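November, late, tea gone cold

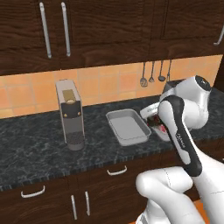 The practice kitchen in the simulator, arm at the white dish.

I can't sleep so I may as well write it down. Hwa-young sent over the new kitchen this afternoon and I have been grinning ever since. Orange tiles! Ladles hanging on the wall! A coffee machine! After months of gray blocks on a gray table it feels like moving into a house.

The chore is dull to anybody but us: take the red and pink pieces out of the white dish and put them in the baking pan. That's it. My nephew could do it while watching cartoons. But the Plinedow runs finished at dinnertime and it managed 900 out of 2,294 tries, and last month we were so far under that I didn't want to say the number out loud.

Jae-hoon says don't celebrate, a simulated pan never slides and simulated food never sticks to your fingers. He's right and I told him so, and then I made him watch 5 good runs in a row anyway (he smiled at the third one, I saw it). He thinks a real kitchen is years off. I keep going back and forth. Moving food from one dish to another, maybe soon. Wiping up after the coffee, finding the right drawer when all the handles look the same, knowing the pan is hot... no, not yet, not close.

But it used to just knock the dish over! Every time!

Tomorrow: ask Hwa-young if the cabinet doors open. Fix the grip timing. Call Mom back. Buy milk.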